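**Skirnari Wool Blanket, queen**

Sleeps two, provided both of you have agreed on a window policy. The Skirnari is our mid-weight, the one we sell from November until people start complaining about pollen. 100% wool, whipstitched edges, 189 dollars. The heavier Wallari costs more and will win any argument about the thermostat.

It sheds for the first month – less after that, though your black pants may disagree.
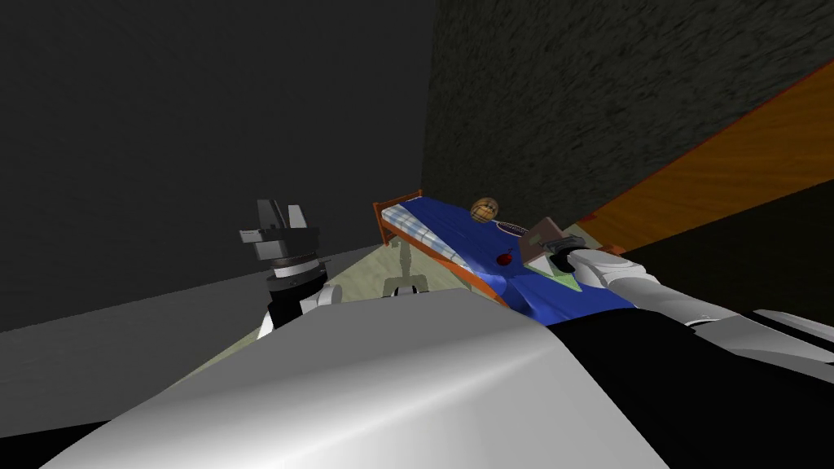 Wash cold, by hand or on the wool setting, and dry flat. Tumble drying turns a queen into a very handsome placemat, and our returns desk has a drawer of them. Moths are your department.

Colors: Oat, Slate, and Prakix Green, named after the mill and slightly louder than it looks on your phone. Returns within 100 days, unwashed. Free shipping on orders over $200 – yes, we know.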